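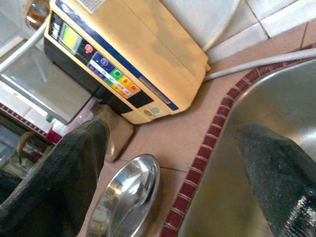
Flellport Crime Fiction Reading Program
Progress report to the funder, second period, ending June

Prepared by Sinéad Ó Dubhghaill, program manager
Reviewed by Donal Sheehan

Summary

The program is on schedule and within budget. The mystery novels bought in the first period have been cataloged and are in circulation at both sites, Flellport and Trotesau. Loans for the period came to 1,406. Reader reviews are being collected on paper and through the online form, and 76 had been received when the period closed. One author event took place. The second has been moved to the next period for the reason given under Events.

Collection

The grant covers cozy mysteries and traditional detective fiction, with priority given to series. First books in a series were bought in double copies and later volumes in single copies. This ratio was set in the original plan and has worked poorly at Trotesau, where readers tend to start with whatever volume is on the shelf and then ask for the next one. Heike Ruppert has changed the reorder rule for that site so that second and third volumes are also bought in pairs. The change is paid for from the replacement line and does not affect the total.

Large-print editions remain hard to get. The supplier, Kuletti, filled part of the spring order and listed the rest as out of stock with no date. We have asked for the unfilled titles to be canceled and credited. If the credit is not received before the next order, we will use a second supplier for large print only.

Audiobooks were not part of this period's spending.

Reviews

Reviews are limited to one page and follow a short form: title, place in the series, what the reader thought of the plot, and whether the solution was fair to the reader. The last item produces the most useful answers. Several readers marked a book down because the guilty person was brought in too late, and these comments now go into the shelf notes — with plot details removed.

Conall Noonan edits the reviews for length and spoilers. Editing takes longer than planned. The backlog at the close of the period was 20 reviews, all of them handwritten.

Events

The author talk at Flellport was held as planned and covered how a series writer keeps track of a small fictional town over many books. Feedback forms were positive, with repeated requests for a longer question period. The Trotesau talk was postponed when the Mac Suibhne room was double-booked. The speaker has agreed to a new evening, starting at 7:00 p.m., and the fee is unchanged. 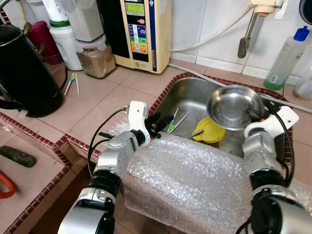
Issues and risks

1. Large-print supply, as described above. Medium risk.
2. Review backlog. Low risk. Nuala Ó Briain will type up the handwritten forms starting next month, which leaves editing as the only remaining step.
3. Unreturned first volumes. Readers cannot begin a series when both copies are overdue. The loan period for first volumes will be shortened on a trial basis at Flellport only.

Budget

Book purchases are slightly under plan owing to the Kuletti shortfall. Event costs are under plan by the amount of the postponed talk. Printing is over plan — the review forms were reprinted after the spoiler box was added — and the difference was met from the office line. No transfer between main headings is requested.

Next period

Hold the Trotesau talk, clear the review backlog, place the autumn order, and report on the first-volume loan trial. The list of titles bought to date and the loan figures by site are attached separately.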